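Mirkatmont Bent Pipe Piece
Item 1256
Sold by Ulletti

Home / Ducting and Hose / Bends

In stock. Orders in by Thursday leave the warehouse the same week.

Pack of 2
Pack of 6
Carton of 1000 (trade accounts only)

Overview

The Mirkatmont is a short bent piece for joining two runs of light duct or hose where the line has to turn a corner. It is made for low-pressure air: bench extraction, shop vacuums, dust pickup on small machines, and the vents on storage cabinets. It has a dark matte finish and comes in one color only. Please do not order by color from older catalogs. The lighter version was dropped when the mold changed and we have none left.

The piece is open at both ends and has no moving parts. Hose pushes over the outside of the end and is held with a band clamp. Clamps are not in the pack. The Shearer band clamp fits and is listed on the clamps page, as is the Brutari quick-release type, which costs more but saves time if you take the hose off to clean it.

Either end can be used as the inlet. There is no arrow on the part.

What it is good for

Use it where a hose kinks because it has to turn too sharply behind a bench or under a shelf. Hose left to make its own turn in a tight space flattens over time, and the airflow drops off. A rigid bend keeps the line open through the turn and takes the strain off the hose ends. It also helps where a hose hangs off a cabinet wall and pulls down on the collar.

Two pieces can be joined with a short length of hose between them to step a line sideways around a beam or a table leg. Leave enough hose in the middle to get both clamps on. If the gap is very small, put the clamps on the hose loose before you fit the second bend.

What it is not for

Do not use it for drinking water, gas, steam, or flue exhaust. It is not rated for pressure. It is not meant to be buried. It will hold up outdoors under a roof, but long exposure to direct sun dulls the finish and we do not cover that under warranty.

It should not carry weight. If the hose run is long, hang the hose from its own straps on either side of the bend.

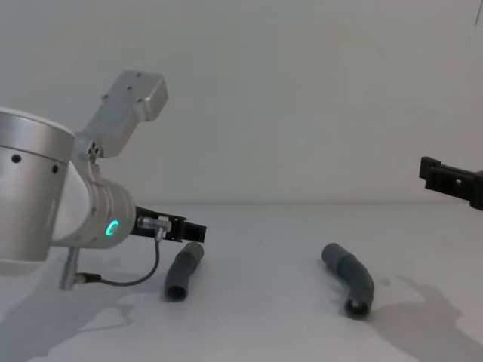
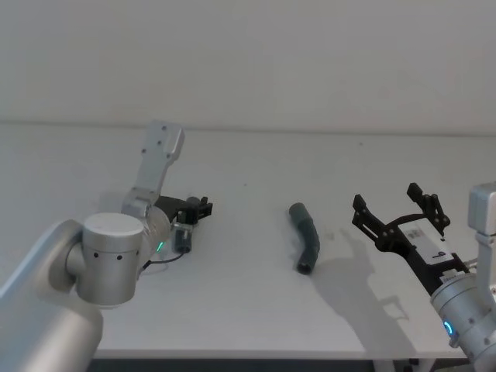
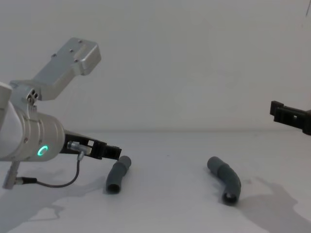
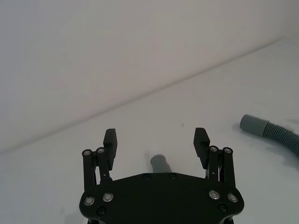

Liliana Bianchini wrote in to say that hers were tight going on in a cold garage, and that standing the hose end in warm water for a minute fixed it. She runs them on a bench extractor and has had them on since November. Her one complaint was that the pack did not say which clamp to buy, so she ended up with a set that was too small and had to send it back.

We have added the clamp to the pack label. Warming the hose is fine with all the hose we sell. Warm the hose and leave the bend as it is. Dry the inside of the hose before you push it on, or it will creep back off before you get the clamp tight.

Fitting

Cut the hose end square. A slanted cut leaves part of the hose short of the clamp line and it will leak there.

Slide the clamp onto the hose.

Push the hose over the end of the bend with a slight twist. Do not use oil or grease. If it will not go, warm the hose as described above.

Set the clamp back a little from the cut edge and tighten until the hose stops turning by hand. A small screwdriver is enough. Power drivers will strip the Shearer clamp.

Fit the other end the same way. Turn the bend to the direction you want before the second clamp is fully tight.

Check the line with the fan running. A thin strip of tissue held near the joint will move if there is a leak.

Cleaning

Take the bend off and tap it out over a bin. Fine dust packs on the outside of the turn, so check there first. A bottle brush reaches it from either end. Wash in warm water with dish soap if needed and let it dry before you put it back. Solvent cleaners will mark the surface. Parts that have carried sanding dust from old paint should be bagged and thrown out.

Storage

Store loose in a bin or on a shelf. Do not stack heavy boxes on top. The round ends can go slightly oval if they are loaded for a long time, and an oval end is hard to seal.

Ordering notes

The pack of 2 is sent in a padded bag. The pack of 6 is boxed. Cartons go by freight and need someone there to sign.

Hose is sold by length on its own page. If you are not sure your hose will fit, send us a short offcut with your name and phone number and we will try it on a bend from stock. There is no charge for this, but we do not send the offcut back.

Returns

Unused pieces can be returned in the bag or box they came in. Pieces that have been clamped cannot be resold, and we only take those back if there is a fault. Include the item number, 1256, on the outside of the parcel. Parcels without it take longer to process.

Trade accounts: ask for Rostam Vahidi.
Hose fitting questions: ask for Touran Talebi.

Related items
Shearer band clamp
Brutari quick-release clamp
Flexible hose, cut to length
Straight joiner
End cap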